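4.3 Spreading a cloth or sheet

Before you start, clear the floor within reach of both arms and set the Garba unit to Standby. Keep hands away from the metal fingertips – they close without warning.

1. On the Nutis panel, open Tasks and choose Spread.
2. Set grip force to 30 for thin fabric.
3. Guide each gripper to the near edge of the cloth and press Close.
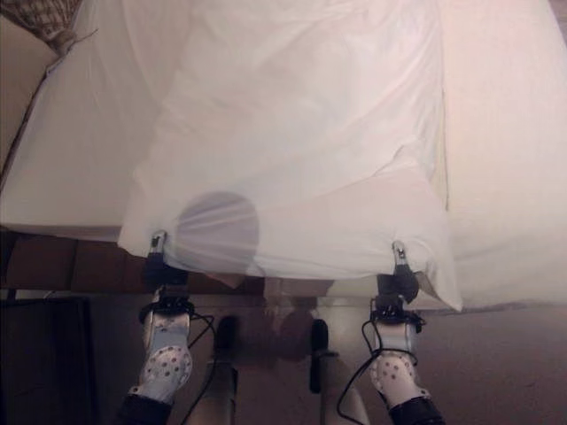 4. Check that both wrist cables hang free, then press Run. The arms move at low speed for the first 10 seconds.
5. If one side droops, press Pause and raise that arm with the jog keys.

Note: Code 971 means a gripper has lost the fabric. Press Open, then repeat step 3.

CAUTION: Do not pull on the cloth while the grippers are closed.
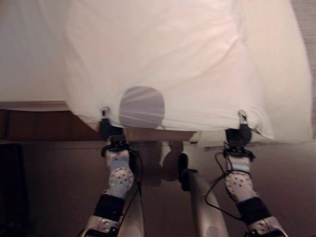 Figure 4-2. Cloth held along its lower edge by both grippers.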